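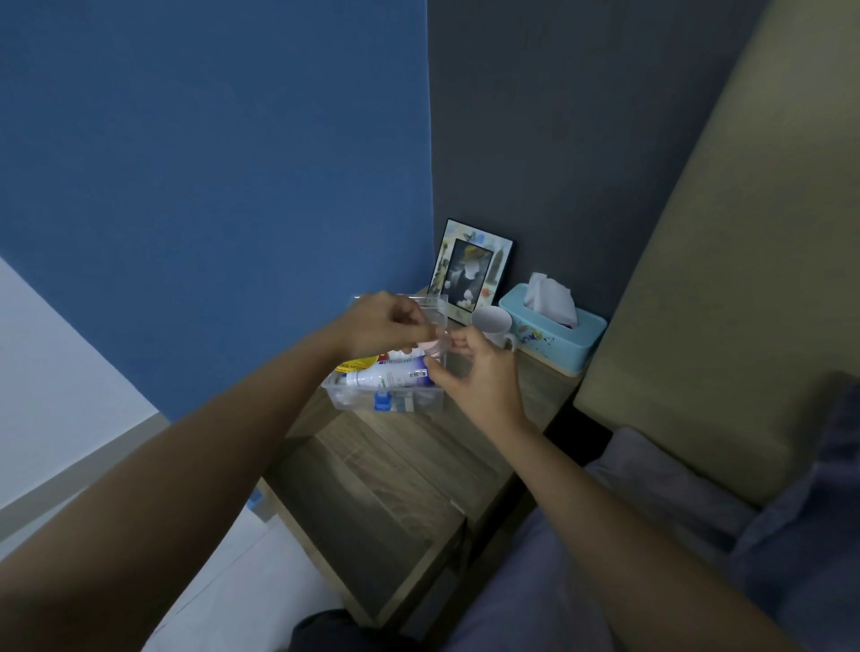

LOVVILLE – Residents can hand in medicine they no longer need at the Koech Pharmacy counter on Wednesday, from 9 a.m. until the store closes. It is the second collection this year. The one in spring brought in 258 bags.

Pharmacist Leokadia Wróbel is asking households to go through the bedroom as well as the bathroom cabinet. Many people keep tablets and creams in a box beside the bed and rarely check the dates.

"Take everything out, read each label, and put back only what you still use," Wróbel said. "Leave the cartons on if you can. The date and the dose are printed there."

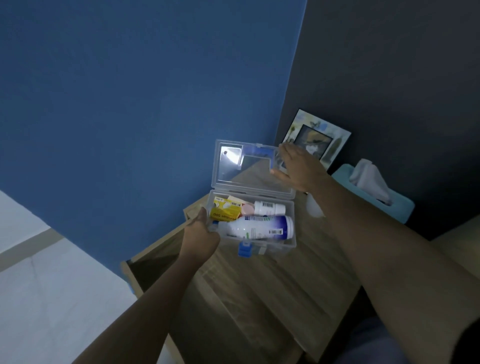
*A clear storage box with a hinged lid keeps a carton and bottles together on a bedside table.*

Homes with small children should move such boxes to a high or locked cupboard, she added.

Staff will accept tablets, capsules, tubes and closed bottles. Needles and thermometers go to the Pornine Road recycling center, open until 6 p.m.

The town has set aside $3000 for disposal. Fanni Csizmadia of the public works office said 40 collection bags are left at the front desk and are free to pick up, 2 per household.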